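# trutia-boxes

Demonstrations of moving and standing up small cartons, recorded with hand-held grippers. Collected for the Trutia project at Hivance. Maintained by Gaëtan Besson.

Version of 2023-04-06. Replaces the August set, which should no longer be used for training (the timestamps drifted between devices and we couldn't repair them).

## What is in it

- 2000 episodes, one folder each
- 14 kinds of carton, listed in `cartons.csv`
- wrist video from the fisheye camera on each gripper
- gripper pose and jaw opening, resampled to the video
- a short text label per episode, typed by the person who did it

All of it was done by hand. A person holds the gripper, does the task and puts the gripper down. We also tried remote control of the arm for the same tasks, but people were slow at it and tended to stop halfway through a grasp to check the screen. Those recordings are kept separately in `ruawai-teleop` and have a different layout, so don't try to load them with the scripts in this repository.

## Tasks

`stand`: pick up a carton that is lying flat and leave it upright.

`shift`: move an upright carton to another place on the work surface and leave it upright.

`pass`: take a carton with one gripper, hand it to the other, put it down. Two grippers, two video files.

`stand` is the easiest to learn from and the best place to start. `pass` has the most variation between people, mainly in where the handover happens. We gave no instructions about that.

## How to record more

1. Charge both grippers and check that the lenses are clean.
2. Run `ruvik calibrate`. It takes a minute or two. Repeat it whenever a marker has been knocked or replaced.
3. Start the session with `ruvik record --task stand` (or `shift`, `pass`).
4. Close the jaws fully, open them fully, then begin. The loader looks for this movement to find the start of the episode.
5. Approach the carton at an ordinary pace and keep the tag on the gripper uncovered.
6. Let go, back away, press the trigger to end.

Drops are fine. If you drop the carton and pick it up again, keep the episode and write `drop` in the label. If you knock something over with your elbow, delete it.

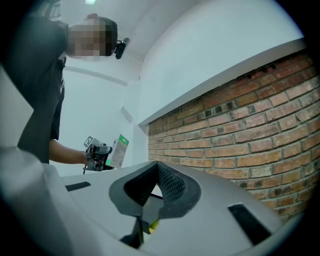 The video is stored as it comes off the camera, round image and black corners included. We left the distortion in. If your model wants straight lines, `tools/undistort.py` will do it with the values in `calib.json`, at the cost of most of the outer part of the view. Our own training runs use the round image scaled down and nothing else.

Faces are blurred in every video by a script, and the results were then looked through by a person. If you find one that was missed, send the episode number to Gaëtan and he will take it down the same day.

## Folder layout

```
episode_0001/
 left.mp4
 right.mp4 (pass only)
 pose.csv
 jaw.csv
 label.txt
```

Pose is in metres, with rotation as a quaternion in x, y, z, w order. Jaw opening is in millimetres. Single-gripper episodes always use `left.mp4`, whichever hand the person used. This was a poor choice of name but too much depends on it now.

## Known problems

- Thin cartons bend when squeezed, so the jaw reading can go well below the width given in `cartons.csv`.
- Pose jumps in some fast movements. Rows where this happened have `ok = 0`. Drop them or interpolate.
- 5 episodes have a blank label. The video is good and we have kept them.
- Left-handed people are under-represented.
- Labels are inconsistent in wording. "Stand box", "put it up" and "upright" all mean the same task. Use the `task` column in `index.csv` if you need something tidy.

## Use and sharing

Internal to Hivance and its partners on Trutia. Ask before passing it on. The scripts in `tools/` may be reused freely, but the video may not be posted publicly, even in short clips.

## To do

- Add a fixed test split
- Convert `pose.csv` to a binary format, as loading is slow
- Re-record `pass` with the newer jaws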